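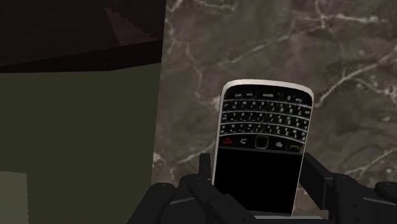

Can the hand be re-zeroed without restarting the whole cell?

The hand can be re-zeroed from the maintenance page with the cell in hold, as long as nothing is in the grip. The arm and the controller can stay up.

Ticket: Skokberg cell, hand drops object after restart
Site: Jorkport
Opened by: Vikas Awasthi
Opened: December 9, 2018
Priority: normal
Status: closed

Reported fault

After the controller update the Sorkov hand closes on the keyboard phone as normal, lifts it, and then lets it slip when the wrist turns. It happens in the simulated cell and on the real one, with the same grasp file. Last batch was 1,000 grasps in simulation with 42 drops. The batch before the update had three. Other objects in the set are not affected, or not enough to notice.

Nothing has been changed on the wrist or the mount. The grasp file dates from September.

Log

Entry 1
Asked for the controller log and the hand settings from both cells. Please send the settings as exported, not retyped. The last set we got had a decimal point in the wrong place and it cost us a morning.

Entry 2 (Vikas Awasthi)
Both attached. I have also checked the obvious things. Cable to the hand is seated, no warning on the status page, air is not used on this cell. The phone goes in keyboard end up with the fingers round the display end. It slips downwards and to one side, always the same side.

Entry 3
Settings are the same in both cells, so wear in the real fingers is not the first suspect. Please open the hand fully, re-zero it from the maintenance page, and run a short batch in simulation only. Leave the real cell in hold for now.

Entry 4 (Vikas Awasthi)
Re-zeroed and ran it. Still drops. One thing I noticed is that the closing force shows correctly for a moment after the grasp and then goes to the holding value, and the holding value looks low to me. I don't have the old figure written down.

Entry 5
Found it in the update notes, under Pietrzak controller, minor changes. The holding force used to be taken from the grasp file. It is now taken from the cell profile unless the file has the new "keep" line. Your file is older than that and does not have it. The profile on your cell still has the factory value of 17 per cent, which is enough for light or square objects but not for a smooth handset held by one end.

To fix:

Put the cell in hold and empty the hand.
Make a copy of the grasp file.
Add the line "keep = file" under the force section.
Reload the file from the maintenance page. Reopening the editor does not reload it.
Check that the holding force on the status page matches the figure in the file.

Don't raise the value in the cell profile to get round this. It will apply to every object on the cell, including the thin plastic ones.

Entry 6 (Vikas Awasthi)
Done in simulation. The first try made no difference, but I had the line under the speed section. Moved it and reloaded. The status page now shows the file value and it stays there through the wrist turn. Full batch is running.

Entry 7 (Vikas Awasthi)
Batch finished with no drops on the phone. Copied the file to the real cell, checked the zero, and ran it at low speed with the guard shut, then at normal speed. It holds. Finger pads looked fine when I wiped them down afterwards.

Can you tell me if the other old files need the same line? We have a shelf full of them.

Entry 8
Any file saved before the update needs it if you want its own holding force used. There is a batch tool on the Pietrzak support page that adds the line and keeps the old copy beside the new one. Run it with the cell in hold. It skips files marked read-only and doesn't say so, so clear that first.

A warning for old files has been requested for the next controller release. Closing this one. Reply here if the slip comes back and it will reopen.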